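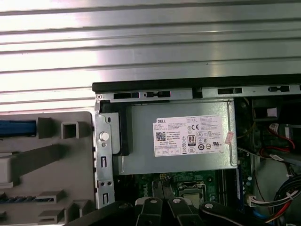 Comparing two grippers on a PC teardown cell

This page covers how we set up a side-by-side test of two grippers on the same arm, using a desktop computer as the work piece. The two candidates were the Ruvo three-finger hand and the Plello parallel gripper. The arm controller runs Sokasow, but most of the steps carry over to any controller that lets you log joint current and gripper width.

You will need a wrist camera, a fixed camera that sees the whole case, and a desktop tower you don't mind damaging.

Step 1. Fix the case

Lay the tower on its side with the open side up and push it against two hard stops. Clamp it. In our first round we skipped the clamps, and the case crept a little every time a finger pushed on a latch. By the tenth trial the taught positions were useless and we had to throw out the morning's data.

Before powering the arm, unplug the computer, hold the power button down for a few seconds and leave the cord out for the rest of the day. Leave the power supply closed. Opening it is not part of this test.

Step 2. Pick the tasks

Choose tasks that differ in how much room the fingers have. Ours were:

Pull a hard drive in its plastic rail out of a fixture slot and put it back.
Release one memory module clip.
Unplug a SATA cable at the board end.
Lift the processor retention lever.

The drive is the easy one and makes a good warm-up. The lever is hard for any gripper with wide fingertips. If your part list is different, keep at least one task near a wall of the case, where the palm of the gripper runs into sheet metal before the fingers reach the part.

Step 3. Set the tool frame for each gripper

Measure from the flange to the fingertip contact point, with the fingers closed. Our parallel gripper came out at 218 mm. Enter that in the Tool page in Sokasow, then touch the same screw head from four directions. If the reported position moves more than a millimeter between touches, measure again. Do the same for the second gripper and save it under its own name. Don't edit one tool entry back and forth. We did, and ran half a session with the wrong one loaded.

Enter the weight too. A wrong payload shows up as drift when you switch to hand guiding.

Step 4. Match the grip force

The two vendors use different scales, so the same percentage means different forces. Put a load cell between the fingers and adjust each gripper until it reads 35 N. That is enough to hold a drive firmly. For the SATA plug we went lower on both.

Step 5. Check both camera views

The wrist camera is for the last few inches. Move to each approach position and look for two things – whether you can see the fingertips, and whether you can see the part between them. Steel and bare aluminum throw bright bands into the picture, so lock the exposure or the view will darken each time the camera passes over the power supply. We used a diffuser over the lamp and left the exposure fixed for all trials.

The fixed camera needs to show the whole case and the fixture together. 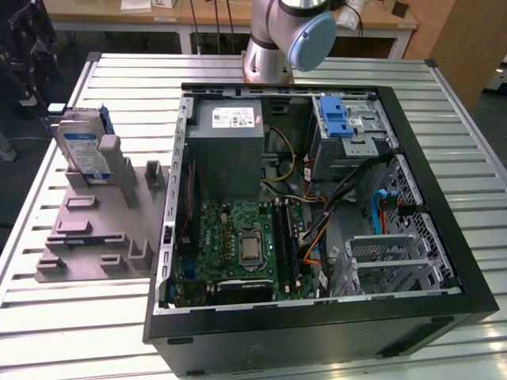 Start both recordings from the controller so the time stamps line up. If you press record by hand on each one, expect to spend an evening sorting it out.

Step 6. Run the trials

Alternate grippers in blocks. We planned 500 trials per gripper and swapped after every block of 25, which took longer but kept changes in lighting and clip wear from landing on one side only. Replace worn clips between blocks. Log each trial as done, partial or failed, with a short reason.

We use the Biswas quick-change plate for swaps. After each swap, touch the reference screw once before you go on.

Step 7. Read the log

The export is a plain CSV. Ours had 2091 rows with warm-ups and aborted runs included, so filter on the trial flag first. Sort by task, then by reason for failure. The totals hide a lot – the two grippers were close overall and far apart on the lever.

Common problems

Gripper stops before contact: the collision limit is too low for the finger mass. Raise it one step at a time.

Drive tilts in the fingers: grip nearer the middle of the body, and check that the pads are clean.

Position off after a swap: the plate is not seated. Loosen, push, lock, and touch the screw again.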